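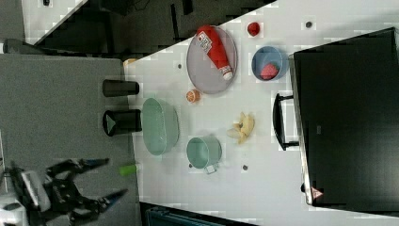 Red squeeze bottle on a mesh tray.

I finally sat down and moved our little game, Gollamwood, off its old menu code, and I'm so glad I did! If you've been reading these for a while you know the problem: every screen had its own copy of the "go back" logic, and every copy was slightly wrong. Tap back from the settings page while the music was fading and you'd land on the title screen with two soundtracks playing at once.

The new setup is a plain stack. Each screen gets pushed when it opens and popped when it closes, and one small class (I called it Prisix, don't ask) owns the whole thing. Screens don't know about each other anymore. I deleted six files and went from seven transition functions down to two — one for fading, one for sliding.

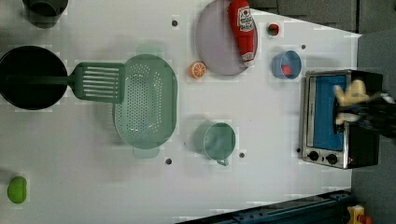
Green colander, teal mug and a slotted spatula on the white tabletop.

The part that ate my weekend was saved state. The pause screen used to read the player's position straight from the level, and once the level stopped drawing, that value went stale. I now copy what I need before the push. It's four lines of code and it took me most of Saturday to find where they belonged.

Next up is the level picker, which still loads every thumbnail at launch (sorry, owners of older phones). I'd like that fixed by June, and then I can get back to adding levels.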